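Actualizado el 9 de agosto. Voy añadiendo preguntas según me llegan, así que el orden es el que es.

# Preguntas frecuentes sobre las mesas blancas, las meriendas y todo lo que se queda encima

Hola, soy Edith Ríos y llevo la intendencia de Londoño, el local compartido de la segunda planta. Intendencia quiere decir mesas, vajilla, plantas, papeleras y contestar siempre a lo mismo por el chat, y de ahí esta página. Si tu duda no está, me escribes y la pongo (puede que tarde, en agosto voy a medio gas).

## ¿Puedo mover las mesas?

¡Sí, claro! Para eso las compramos sueltas. Las blancas rectangulares se llevan bien entre dos personas y se pueden poner en fila, en ele o en diagonal, que a mí al principio me parecía un disparate y ahora es como más me gusta porque se pasa mejor por los dos lados. Lo único que te pido es que las levantes. El suelo es de madera y las marcas de arrastre se quedan para siempre, hay una junto a la puerta que lleva ahí desde diciembre y me duele cada vez que entro.

## ¿Y el agujero que tiene la mesa en la esquina?

Es para pasar cables. No es una papelera, aunque he sacado de debajo cáscaras de pipas, un tapón y una vez un cromo. Si necesitas enchufar algo, pasa el cable por ahí y que caiga pegado a la pata.

## ¿Tengo que poner mantel?

No. Las mesas se limpian con una bayeta húmeda y ya está. Para el café seco usamos un limpiador suave, el Clistex, que está en el armario de debajo del fregadero con el tapón azul. Un chorrito, se deja un momento y se aclara. Nada de estropajo verde, por favor, que raya.

Si te hace ilusión poner mantel porque vienes con un cumpleaños o algo así, tengo dos de tela en el cajón grande. Luego te los llevas a casa, los lavas y me los devuelves. Plancharlos es voluntario (yo no los plancho).

## ¿Qué vajilla hay?

Platos redondos, platos ovalados, tazas pequeñas y jarras. La mayor parte es de la serie Nesby, que compramos en una liquidación: 36 platos entre redondos y ovalados. Las tazas son de varios sitios y no pegan entre sí, pero a la gente le acaba gustando una y la busca. Gilberto Quintero tiene la suya escondida detrás del azúcar, cosa que sé perfectamente.

Los ovalados van de maravilla para poner algo de picar en el centro, y los redondos mejor uno por persona. Si sois más gente que platos, avísame con dos días y pido prestados.

## ¿Puedo picar algo mientras trabajo en la mesa?

Se puede y se hace todos los días. Mi sistema, por si te sirve, es dejar una mesa más despejada, con un plato y poco más, y juntar los trastos en la otra: la jarra, las tazas, los pañuelos, lo que haya traído cada cual. Así, cuando toca recoger, casi todo está en el mismo sitio y no andas dando vueltas con un plato en cada mano.

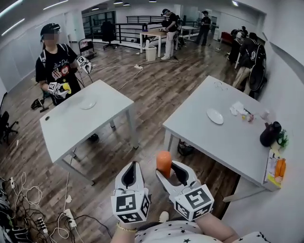
*Las dos mesas blancas, con la jarra y la planta a la derecha.*

Lo que no me entra en la cabeza son los pañuelos arrugados. Un pañuelo usado encima de la mesa no lo recoge nadie por delicadeza, todo el mundo piensa que el dueño va a volver. Al final lo recojo yo. Papelera, por favor, que las blancas están en el suelo y se ven bien.

## ¿Dónde va la jarra cuando termino?

Vacía y con la tapa abierta, en la balda de encima del fregadero. No la guardes con agua de ayer. Si tiene cal, un vaso de vinagre y agua a partes iguales, la dejas media hora y enjuagas con ganas. Cristian Palomino prefiere hacerlo con limón y dice que huele mejor, y tiene razón, pero los limones los pone él.

Y mientras está en la mesa, hacia el lado de la pared. En el borde que da al pasillo se la lleva por delante la primera mochila que pase.

## ¿Quién riega las plantas?

Yo, los martes. Si las riegas tú también, se ahogan, y ya hemos perdido dos por exceso de cariño. Puedes moverlas si te estorban, pero déjalas cerca de donde estaban, que luego voy con la regadera mirando por debajo de las mesas como una loca.

## ¿Puedo dejar el bolso o los zapatos debajo de la mesa?

El bolso, sin problema, debajo de la tuya y un poco metido para que no tropiece la gente. Para los zapatos hay un zapatero Torkell en la entrada, con sitio de sobra. No es obligatorio descalzarse en ningún momento, cada uno como esté cómodo, pero si te cambias de calzado llévate los dos a la entrada. Me he encontrado zapatos sueltos más veces de las que quisiera.

Lo que se queda olvidado va a la caja de objetos perdidos y espera 27 días. Después lo doy. Ahora mismo hay un paraguas a cuadros, dos bufandas (¡en agosto!) y unas gafas de leer muy buenas.

## ¿Y los paquetes y envases que sobran?

El cartón, doblado y al contenedor del rellano. Si el envase lleva una parte de plástico, sepárala antes. Si dentro queda algo que todavía sirve, ponle tu nombre con rotulador y a la estantería, porque sin nombre lo considero mercancía libre y me lo puedo comer.

## ¿Hay alguna mesa alta para estar de pie?

Sí, y es la que más se pelea la gente. Va por turnos de una hora cuando hay cola y sin límite cuando no la hay. Maxence Perrin propuso hacer una hoja de reservas, la hicimos y duró una semana. Pregunta en voz alta y listo.

## ¿Cuánto costaron las mesas? Quiero una igual para casa

Me lo preguntan muchísimo. Pagamos 293 euros por el lote, de segunda mano, así que no te puedo decir dónde encontrarlas nuevas. Venían con las patas flojas y hubo que apretarlas todas. Si compras algo parecido, mira bien los tornillos y ponle fieltros antes de estrenarla. Los nuestros los cambio cuando se despegan, y se despegan bastante.

## ¿A qué hora hay que tenerlo todo recogido?

A las 9 de la noche. Recogido significa platos fregados, mesas con la bayeta pasada, sillas de oficina en su sitio y papelera vacía si estaba llena. Si la dejas a medias no pasa nada, pero llena no, que por la mañana huele.

## He roto una taza, ¿qué hago?

Barrer bien, envolver los trozos en papel de periódico y decírmelo. No hay que pagarla. Wissam Dabbas rompió una y me trajo otra con un gato pintado, que ahora es la más solicitada de todas, así que tampoco te voy a frenar si te apetece.

## ¿Puedo traer cosas mías para dejarlas aquí?

Depende de qué. Tazas, sí. Plantas, pregúntame antes. Otra jarra no, te lo ruego, que ya no caben en la balda.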